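Drumport Community Help > Home and Family > Toys, Games and Crafts

Identifying and storing a mixed lot of chunky puzzle blocks and pegs

Posted by enemel_house in April
5 replies, 2 hidden by moderator

I bought a tub of secondhand building and puzzle pieces at the Drumport swap sale and I'm trying to get it into some kind of order before I put it out at our after-school club. There was no box, no leaflet and no picture of what the finished thing is supposed to look like. The label on the tub said Atent but I think the tub was just reused, because I can't find anything about toys under that name.

Most of it is plain blocks with square edges. A few of the blocks are joined into odd shapes that bend and step, and I can't tell if those are meant to come apart. I pulled on one fairly hard and it didn't move, so I stopped. Then there are pegs that stand up in some of the blocks. The pegs are different colors from the blocks they stand in, so I don't know if the colors are supposed to match up or not.

What I need to know is whether this is one set or two sets that got mixed, and how other people store this kind of thing. We have 9 shallow drawers and one deep bin. The kids are between 5 and 8.

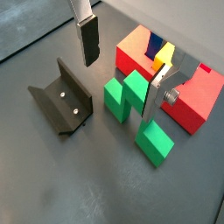
Lục
Looks like two sets to me, going by what you wrote. Bent pieces made of equal square segments usually belong to a packing puzzle, where you fit all the shapes into a tray or build them up into a cube. Pegs that stand in a block are a different toy, a sorting or counting one. They end up in the same tub all the time because the sizes are close.

Don't pull on the bent pieces any more. In a packing puzzle they are glued or molded and the whole point is that they stay that shape. If you snap one you lose the puzzle. Look at the joint with a flashlight. If you can see a line of old glue, leave it alone.

To check if you have the full packing puzzle, count the segments in every bent piece and add them up. A 3 by 3 by 3 cube needs 27. If you get 27, try building it. If you get some other number, either a piece is missing or it fills a flat tray instead, and then you'd need the tray measurements.

As for the pegs, a red block with a blue peg and a yellow peg in it doesn't mean anyone did it wrong. Plenty of those sets want you to copy a color pattern from a card, and the cards are always the first thing to go missing. You can draw your own on index cards. I made 40 of them one evening with markers and our group still uses them.

tubs_and_lids
just put it all in the deep bin. they will mix it again in one afternoon whatever you do

rainyday_shelf
I'd go in between those two. Drawers work if there are only a few kinds of thing to put away. We tried sorting by color and it fell apart, because a lot of our pieces were close shades of the same green and the kids argued over which drawer. Sorting by kind went better. We have one drawer for plain blocks, one for the bent ones, and a small lidded box for pegs inside a third drawer. The rest of the drawers hold other games.

Tape a drawing of the piece to the front of each drawer. Words don't help the younger ones much.

Check the pegs against whatever size rule your club goes by. Ours had to go on the high shelf while the little brothers and sisters were in the room at pickup time. We lost almost a third of our pegs in the first month anyway, under the radiator mostly, and a length of dowel from the hardware store replaced them. Sand the ends before you paint them.

enemel_house
Thanks. Counted the segments twice and got 23, so I'm one piece short if it's the cube. I'll ask at the swap table next time in case it's still in somebody's tub. Going with drawers by kind for now, and the pegs in a box with a lid.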